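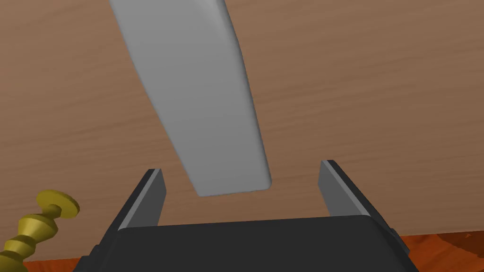 Maver review: a grasp-refinement add-on for people who train in simulation

I went into this one wanting to dislike it. My lab mates have heard me complain plenty about add-ons that promise to fix your grasping policy, and Maver promises exactly that, in large type, on the first page of its docs. Then I spent a good chunk of March with it and, well, I'm still using it. So here we are.

Quick version of what it does, for anybody who hasn't run into it. You bring a policy you already trained by imitation (mine was a plain behavior cloning model, nothing fancy). Maver leaves that policy frozen and learns a small correction on top of it, and the correction only gets a say when the gripper is close to the thing it's reaching for. Far away, your old policy drives. Close in, the correction can nudge the wrist a little and hold off the close command. The paper calls this last part the "pause head," and I'll come back to it, because it's the reason I kept the thing installed.

Setup first. It took me an afternoon, and most of that was my own fault for having an ancient renderer build lying around. The config file is short and the names in it make sense, mostly. There's one setting called reach_gate that I read as a distance in meters when it's a fraction of the gripper opening, and I lost a whole night of training to that. The docs do say so, in a footnote! Please move it out of the footnote.

I ran it on our simulated tabletop set, using the wrist view only: wood-grain table, orange-red floor past the edge, props that get shuffled every episode. The target that gives everybody fits is the long gray tapered one. From the wrist camera you often get just the narrow end between your open fingers, with the wide part running out of view, and the policy has no idea how much object there is up there. It's flat and matte with nothing printed on it, so there isn't much texture to hang on to either. Throw in a mustard-yellow spindle-shaped thing off to the side as a distractor and you've got my least favorite layout in the whole set.

My base policy was bad at these. It would line up nicely and then close early, with the tip off center between the fingers, so one finger touched first and shoved the object sideways. Mayu Oda, who built most of our evaluation scripts, had been telling me for ages that the early close was the real trouble and that I should quit fiddling with the image encoder. She was right and she has been very nice about it.

So, the numbers. I trained the correction on 3000 simulated episodes, which is what the authors suggest as a starting point. On our held-out layouts the share of failed grasps went from 34 percent down to 11 percent. I reran it with 2 other seeds and the story stayed the same, though one of them took a lot longer to settle. That's a big drop for something that doesn't touch the base model, and I checked for leaks between the training and test layouts before I let myself get excited. (Crisanto Cabanatuan checked too, separately, and he enjoys finding leaks far more than I do.)

Now the pause head. It looks at the last few wrist frames and decides whether closing now is a good bet. If it isn't, the fingers stay open and the wrist keeps adjusting. When I turned it off and left only the nudging part, most of the improvement went away. I would have guessed the reverse. The paper has an ablation that says the same thing, and it's buried in the appendix, and I think it should be the headline. If you're short on time you could probably train only that piece and be pretty happy.

What I didn't like: it's slow on the approach. The pausing adds up, and on easy objects it sometimes dithers when a blind close would've been fine. There's a patience setting, but turning it down far enough to fix the easy cases brings back the failures on the hard ones. I'd love a version that learns when to be fussy.

It also got attached to our table. I swapped the wood for a plain surface with no grain and the results slipped noticeably. Mixing in more surfaces during training helped, so I'd call that a chore more than a dealbreaker, but the docs talk like you can skip it. You can't, at least with my setup.

And I haven't tried it on hardware. Everything I've said is about simulation, with rendered images and clean physics. Folke Kvam wants to put it on a real arm later in the year and I'll be standing there with my fingers crossed.

How does it stack up against Kuvell, which a bunch of people asked me about? Kuvell retrains the whole policy and got me to a similar place, but it needed far more compute, and it made my reaching motions worse on objects I was already good at. With Maver the old behavior stays put, and that matters a lot if you have other experiments hanging off the same checkpoint.

Would I tell you to get it? If your policy reaches fine and then botches the last little bit, yes, try it this week. If your trouble starts earlier than that (wrong object, wrong side, wandering off toward the yellow thing) it won't help, and you should go fix that first. Set reach_gate carefully and leave the patience value at its default for your first run.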